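Reading time: 2 min

# Pistulbridge book-handling set, v2

Recordings of a book being held between two hand-held grippers, one in each hand. Made for the Provden pick-and-place project. Please read the fault section before training on any of it, as Provden did not.

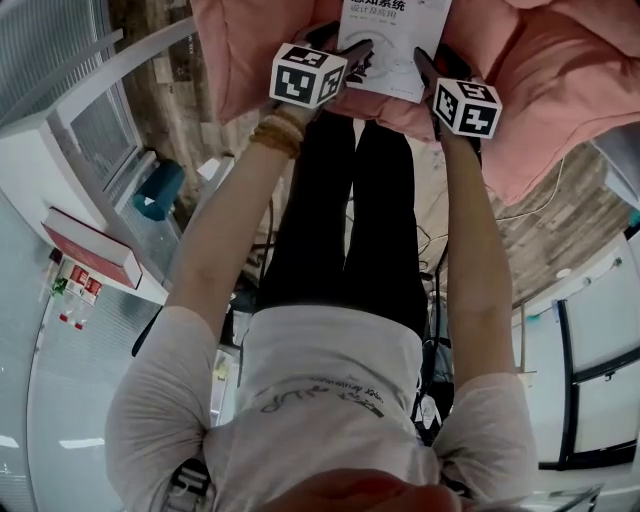 Can the wrist tracking be trusted?
Mostly. In 6 sessions the left and right streams drift apart, and those are marked `bad_sync` in the index.

## The fault

The right gripper's clock restarted whenever its battery dipped. The logger saw a time in the past, assumed we knew what we were doing, and carried on. Replayed on the Antoniadis arm, one hand let go 2 seconds before the other. The arm then pressed on into the table with great confidence until someone found the stop button.

Steps before replaying anything:

1. Drop every session marked `bad_sync`.
2. Cap closing force at 30 per cent. The paperback is fairly forgiving and the jaw pads less so.

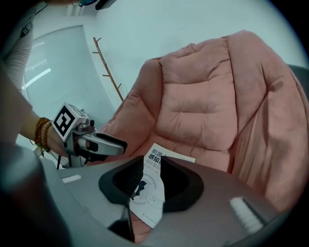

3. Keep a hand on the stop button. The December firmware is meant to fix the clock. So was the one before.

Contact: the Proline data desk | © Pistulbridge | Back to top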